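Recording Your First Hundred Kitchen Demonstrations

By Liudmyla Polishchuk

If you have your arms bolted down, your cameras talking to your computer, and a free afternoon, you are ready for the part I like best. I have been recording demonstrations for our little kitchen project, Pivden, for long enough now that I have made most of the mistakes there are to make (some of them several times over, I'm sorry to say), and I'd love for you to skip at least a few of them.

I'm assuming you drive the arms by hand with a leader pair or something like it, and that your recording program saves each try as its own file. We use one called Hondlow, but the steps will be much the same in whatever you have.

Step 1. Write down the task in one sentence

Do this before you touch anything. Ours for the first round was "pick up the banana and put it on the cutting board." Read it out loud to somebody else and ask them when the task is finished. If they say "when the banana touches the board" and you were thinking "when the gripper has let go and moved away," you have just saved yourself a very long evening of sorting. Put the ending in the sentence too. Ours grew into "pick up the banana, put it on the cutting board, let go, and lift the gripper clear."

Step 2. Set the counter the way a person would leave it

I used to clear everything off and put one toy in the middle, and those recordings were so tidy and so easy! Then we put the breakfast things back, and the arm behaved as if it had never seen a kitchen before. So now I leave the clutter in from the very first session. A cereal box, a bucket, a plate with more than one thing on it, whatever the room would normally have. The only things I move out are ones that could spill or break, and anything tall that the elbow might swing into.
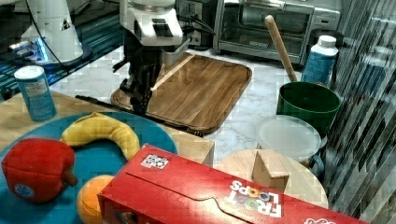 Once you like the layout, drive the arm slowly through the whole task twice without recording. You are checking that you can reach every spot where you plan to put the object and that the cables still have slack at the far end of the reach. Keep one hand near the stop button while you do it, please, even if you have done this a hundred times.

Step 3. Record a small batch and watch it back

Ten tries, then stop. I know it is tempting to keep going when your hands are warmed up, but go and watch all ten from start to finish. Look for these:

The object hidden behind the gripper at the moment of the grasp in every camera view.
Your own sleeve or elbow coming into view.
A long wait at the start while you got comfortable in your chair.
The file ending before the gripper has opened all the way.

The long wait was my own bad habit. Our first model, trained on 119 of my tries, would sit perfectly still for several seconds before doing anything at all, and I was quite cross with it until I saw where it had learned that.

Step 4. Change one thing at a time

After a clean batch, move the toy a hand's width and record ten more. Then turn it. Then swap in the pepper, with a new sentence to match. Then shift the board, or the box, or the light over the counter. I keep a paper notebook beside me and write one line per batch, such as "banana turned, stem toward me, box moved left." It feels old-fashioned, but when a batch goes bad I can find it in a minute.

Step 5. Keep the fumbles, but label them

If you miss the grasp and recover smoothly, keep the file and tag it "recovered." Those are worth a lot, as the model needs to see how to get out of trouble. If you drop the toy on the floor and have to walk around and fetch it, tag it "failed" and put it in a separate folder. By the end of October we had 1301 tries on disk and 1185 that we trained on, and I was happy with that.

Step 6. Rest your hands

Tired driving shows up in the recordings as jerky little corrections near the object. I stop after forty minutes, make tea, and do my labeling then.

Before you close up for the day, copy the files somewhere else and open one from the copy to make sure it plays. Park both arms, switch off the power, and leave the counter as it is if you can, so that tomorrow's first batch can start from the same layout.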